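# Jimel 20

The **Jimel 20** is a notebook-sized portable computer from the early days of the type, built by Berier at its plant in Gikenville. I've kept this page going for years, so forgive me if it wanders a bit!

## Hardware

It runs on four AA cells and shows eight lines of text on a screen that hates sunlight. The keyboard is lovely — full travel, a proper clack, and arrow keys where your hand expects them. Berier sold 2,660 of them, mostly to traveling sales staff, and the first 100 had a different power switch (mine is one of those, and it sticks).

## Software

BASIC, a text editor and an address book are all in ROM. The Abeysekara cartridge added a small spreadsheet, which I love, though it gets sluggish once you pass 2,000 characters in a file. Programs save to cassette or go out through the serial port.

Blue tape in a grid, three views:
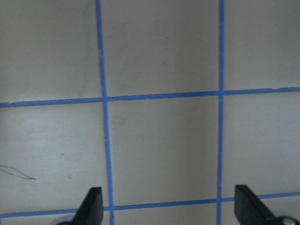
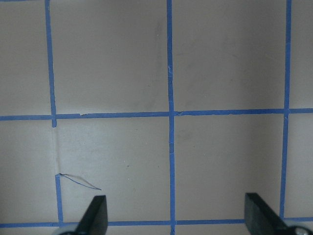
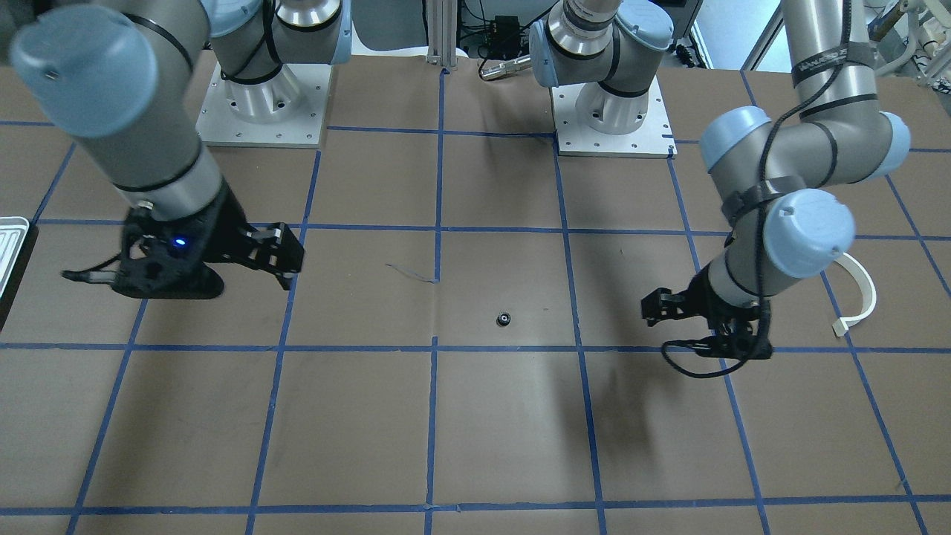
**Can the Jimel 20 talk to a modern PC?**

You'll need a null modem cable and a USB serial adapter, and any terminal program will do. Keep the speed low, turn on XON/XOFF, and send your files as plain text.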